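Home News Touring Support Us Contact

Progress report to the Benkirane Fund, 10 Dec 2019

Dear friends at the Fund,

We are so glad to be writing with good news about Dollo, our new play for two actors and one very stubborn ferry. When you gave us the grant in April we had a first act, a rough second act and a great deal of hope, and we now have a full script that runs a little under two hours (it was closer to three in the summer, and we miss some of what went!).

The reading at the Eltport Playhouse drew 127 people, more than we had put out chairs for, and the talk afterward went on until the bar closed. Several people felt the mother's last speech came too early. We have moved it, and the cast much prefers it there.

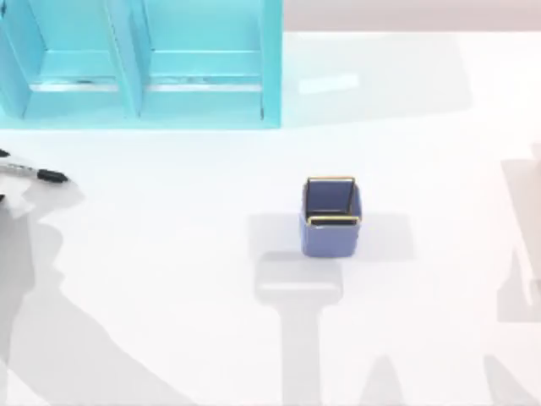

Computer-rendered view: turquoise shelf unit and small blue cup on a white tabletop.

Of the money set aside for rehearsals, $571 is still unspent, and with your blessing we would like to put $500 of it toward a dialect coach for the two weeks before we open. The songs are the one part running behind. Three are finished, the fourth has a tune and no words, and we expect to have it settled before the cast comes back from the holidays.

We will send the tour dates as soon as the last two halls confirm.

With warmest thanks,
Drulosance Theater Company

© Drulosance Theater Company | Contact us | Back to top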